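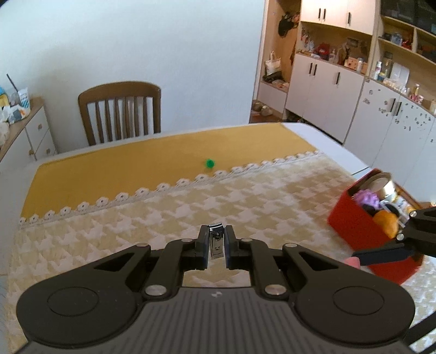 Atik two-finger hand-held gripper
Care, set-up and spare parts

The Atik is the hand-held gripper we at Breathnach enjoy working on most, and we think you will too once you have had the fingers off a couple of times. Everything that wears can be reached from above with ordinary tools, and the linkages are left open so you can see what they are doing as they close.

Finger pads
Small metal things are what find out a tired pad. Keys, coins, nail clippers, anything thin and shiny will start to turn in the grip long before a block or a cup does. Wipe the pads with a damp cloth at the end of each day and let them dry open. Swap them when the face goes glossy. Always change both together, even if one looks fine – a new pad against an old one pulls everything to one side.

Pivot pins
The pins are the heart of it! Work the fingers slowly by hand and feel for a click or a gritty patch. If you find one, draw the pin, clean it with a dry brush and put it back with the thinnest smear of Nitex grease. Please don't spray oil into the housings. It creeps down to the pads and you will be chasing slips for a week.

Lining up the fingers
Close the gripper on a strip of paper and hold it up to a window. You want the same thin line of contact from top to bottom. If light shows at the tip, slacken the finger screw, nudge the finger in and tighten again. Siobhán Mulligan in our workshop does this after every 20 hours of use, and on both units when they are used as a pair.

Checking before a session
Open and close fully, 2 or 3 times.
Look for crumbs and threads in the linkages (tablecloths and wool are the usual source).
Pick up something small, hold it upright, put it down again.
Check the reading goes back to zero with the fingers shut.

Spares
Pad set, pair: part 1902
Pin and washer kit: part 29
Nitex grease, small tube

Repairs
Send the whole gripper to the Wolldale workshop with the fingers fitted, please, and a note of what it was doing when it played up. Ailbhe Kinsella looks after returns and is happy to talk through a pad or pin change over the phone – mornings are best.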